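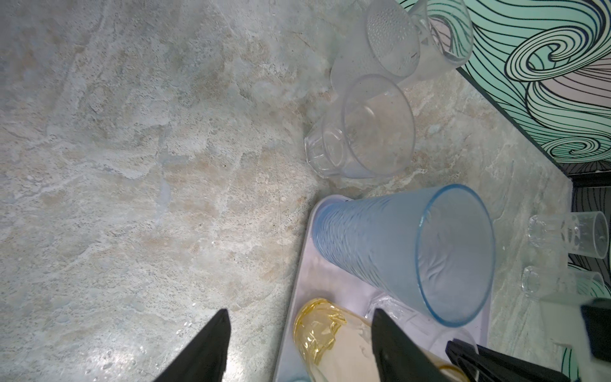
A few drops of water on a marble-patterned counter.

I love a counter you can wipe down in one pass, and mine gets wiped a lot! Plain dish soap is still my favorite cleaner for it. One small squirt in a quart of warm water, a soft cloth wrung out well, then a second cloth with clean water, then a dry towel. Do the towel every time if you have hard water like we do here in Korncombe – the white spots come from drops left to dry on their own.

For spots that have already set, lay a damp cloth over them for 9 minutes and rub gently. Keep vinegar off real marble, limestone and travertine. On glass it's wonderful.

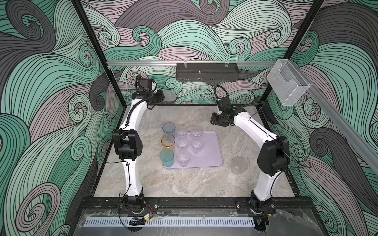

Érica Magalhães wrote in to say she keeps two cloths on separate hooks, a striped one for soap and a plain one for rinsing, and hasn't had a streaky counter since April. I tried it and I'm hooked (sorry, Érica). Wash the cloths hot and skip the fabric softener, which leaves a film and makes them push water around.

Cloudy drinking glasses are my other pet project. Soak them in equal parts white vinegar and warm water, go over any cut patterns with an old soft toothbrush, rinse, and dry with a lint-free towel. It's so satisfying!

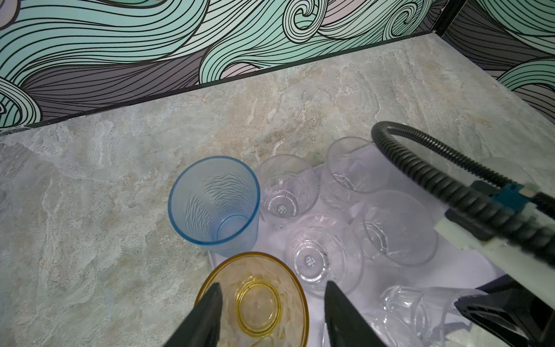

Can I soak plastic cups along with the glasses?
Most plastic cups are fine in the same soak, but wash them with soap first so any grease comes off, and let them air-dry upside down on a rack.

Next up: the drawer under the stove, and what I found to line it with.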